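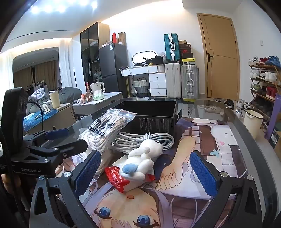
The Grosdale Center for Everyday Objects presents a selection from its study of household tabletops, carried out in private homes and shared workrooms over the month of March. The study is concerned with the small belongings that gather on a table between one use and the next, and with the order in which people put them away. Participants were asked to leave their tables as they were until the first visit was complete. The opening picture in this gallery belongs to the group cataloged as Mixed Surfaces, in which packaging, cords and keepsakes share one space. A white plush toy sits in the middle of a glass-topped table, resting on a red and white plastic packet, with a coiled light gray cable behind it. The printed mat beneath them, with its large-eyed anime figure, is of a type the Center records under table coverings, together with cloths, trays and place mats.

On the cords
Cables and laces are the most frequent entry in the survey. The gray cable is gathered in long loops and tied, a method the Center recommends for any cord that will be stored for more than a few days. White laces or cords have been placed in a clear zip bag bearing the adidas name and trefoil. Reusing a bag of this kind keeps the contents visible and requires no label.

On the box
Open boxes are recorded separately from closed ones. The black box on this table is empty, and its front carries dense fine print. Participants in the study kept boxes of this kind for up to 12 months - in most cases for a possible return, a repair or a house move. The Center advises keeping a box only where a use for it can be named, and flattening the remainder for recycling.

On the soft toy
Plush toys are entered under keepsakes, whatever their size. They are the objects participants were least willing to move to a drawer, and the survey does not ask them to do so. A shelf at eye level is suggested where space allows.

On the table
Glass tops were noted in 28 of the 95 homes and workrooms visited. Rounded corners, as on this table, were noted as a separate feature. Owners of glass tables reported wiping them more often than owners of other types, and many had added a mat to protect the surface.

About the study
The survey was directed by Alaric Oyelaran, Curator of Domestic Collections, with support from the Viselwood Fund. Storage trays used in the second stage of the project were supplied by Kernosa. A companion gallery on kitchen drawers is in preparation and will be shown in the Pongsiri Room on the second floor.

Visiting and use of pictures
The gallery was first published on 14 May 2022. Printed copies of the catalog may be consulted in the reading room during opening hours; an appointment is required for groups of more than five. Schools and community organizations may reproduce the picture and text for teaching purposes, provided that the Center is credited. Requests for other uses should be sent in writing to the Collections Office.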